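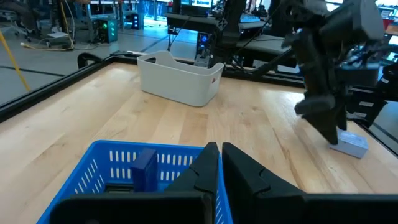 Rollbridge Barbell Club, Technical Subgroup
Minutes, September meeting

Present: Kavitha Thomas (chair), Dinesh Chaturvedi, Heriberto Cuautle, Fidelina Sánchez
Apologies: Ashok Sachdeva
Meeting opened 6:10 p.m.

1. Previous minutes
Accepted with one correction: the squat stands were re-bolted, not replaced.

2. Plate calibration
D. Chaturvedi weighed the full set of steel plates. Total measured load was 381 kg. Two of the 20 kg plates are outside tolerance and have been marked with tape. They stay in use for training but are not to be loaded for record attempts.
Action: DC to price adjustment plugs from Barros.

3. Bar sleeves
H. Cuautle reported drag on the left sleeve of the Beltuso bar. Cleaning and light oil made no difference. Snap ring and bushing to be checked. Bar is off the rack until then.
Action: HC.

4. Chalk
Block chalk only on the platforms. Liquid chalk allowed on the pull-up rig. F. Sánchez asked that the wording on the wall sign match the rule. Agreed.

5. Novice meet
Entries stand at 57. Flights to be capped, with weigh-in order by lot number. K. Thomas will not referee the flight in which her own lifters compete. Rostanov collars to be used on all attempts and counted as 2.5 kg each.
Action: FS to send the revised timetable to entrants.

6. Other business
Rack height chart still missing from platform two. Carried over to next meeting.

Closed 7:25 p.m.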